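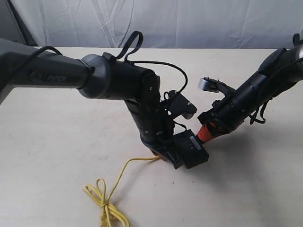 Do people write their shopping lists in the order they walk through the store?

Mostly they don't. In the lists I collected, the first few items tend to be whatever the writer had run out of that morning, and the store layout only starts to show up further down the page, if it shows up at all.

Figure 4. Two robot arms reaching toward each other over a pale cream tabletop, white fabric backdrop behind.

4. What the lists look like

I should say up front that I went into this part of the study expecting the opposite. I write my own lists by aisle (produce, then bread, then the cold stuff at the end so the milk isn't riding around under the potatoes) and I had more or less assumed everybody did. So when I sat down with the 477 lists from Memmont I had a nice tidy coding scheme ready, built on the floor plan of the Lekar store on the east side of town, and it fell apart on the first afternoon.

The trouble started with eggs. At Lekar the eggs are in the back left corner, past the dairy wall, and if you walk the store the usual way you reach them near the end. On the lists they turn up everywhere, but they are very fond of the top line. Coffee does the same thing. So does toilet paper, and so does cat food among the people who buy cat food. My best guess is that these are the items that make a person start a list in the first place. You shake the coffee can, you hear nothing, you go find a pen. I'm calling these trigger items from here on, though I'm not in love with the term and would happily swap it for a better one.

After the trigger item, the lists tend to go one of a few ways. The kind I liked best runs by meal. You get tortillas, ground beef, a lime, sour cream, and then a little gap, and then spaghetti and a can of tomatoes. The gap matters! I almost threw it out when I typed everything up, since my first spreadsheet had no place to put blank space, and I had to go back to the paper and do a good chunk of the typing over. Anyone planning to do this kind of work should decide about gaps before they start.

Another kind runs by place in the house. These took me longer to see. A list that goes dish soap, sponges, foil, rice, trash bags makes no sense by aisle and no sense by meal, but it makes plenty of sense if the writer is standing in the kitchen opening cabinets one after another, starting at the sink. I can't prove that from a scrap of paper, of course. What I can say is that when I showed a batch of them to the people who had written them, in the February follow-up sessions, several of them laughed and said something like "oh, that's me going around the kitchen." I hadn't suggested it to them, though I'd be lying if I said I wasn't hoping.

And then there are the lists that just seem to be in the order things popped into somebody's head. I tried hard to find a pattern in those and I've stopped trying. Kulix, the tagging program I used for all of this, has a setting that will force every item into a group, and for a while I let it do that, and the groups it came up with looked very scientific and meant nothing. Pickles and shampoo went together because both had been written in blue ink. I turned the setting off and gave these lists their own code, which is "loose."

4.1 Additions and second hands

A fair number of lists, 42 of them, have more than one person's handwriting. I had planned to leave these out as too messy, and I'm glad I didn't, because they turned out to be where most of the notes and complaints are. The second writer almost never adds an item in the middle. They go to the bottom, or to the margin if the bottom is full, and they are much more specific than the first writer. The first person puts "cereal." The second person puts "the raisin kind, NOT the one from last time," underlined twice.

Brand names work in a similar way. Single-writer lists hardly use them, presumably since you know what you like and don't need to tell yourself. Where I did find them on single-writer lists, the shopper usually told me somebody else was going to be doing the buying. So a brand name on a list seems to be mostly a message to another person, and I'd now treat it as a decent hint that the list was handed over. I wouldn't go further than that with a sample from one town.

4.2 Paper

I didn't set out to study the paper, but you can't handle this much of it without getting interested. The backs of envelopes are by far the favorite. Several people from the Schnyder Street building used the same pharmacy notepad, which must have been given out to the whole block at some point. Envelope lists are shorter and looser, notepad lists are longer and have more gaps, and I suspect that's partly a matter of how much room there is. A long, narrow sheet practically begs you to keep going down.

What I can't separate is whether the sort of person who owns a notepad is also the sort of person who plans meals. I'd need the same people writing on different paper, and I did think about mailing out pads for that, but postage and printing came to around 2,000 dollars and I didn't have it.

4.3 Things I got wrong in the coding

My early codes treated a crossed-out item as bought. That was careless. In the follow-ups, people told me they cross things out when they buy them, when they decide against them, and also when they remember halfway through writing that there's already one in the freezer. Some use a check mark for bought and a line for changed my mind, some use them the other way around, and one household used both on the same item and couldn't tell me why. I recoded all of these as "marked" and left it there.

I also read "OJ" as a person's initials on two of the early lists. Those have been fixed in the final table, and the order results in this section were rerun afterward with the corrected codes.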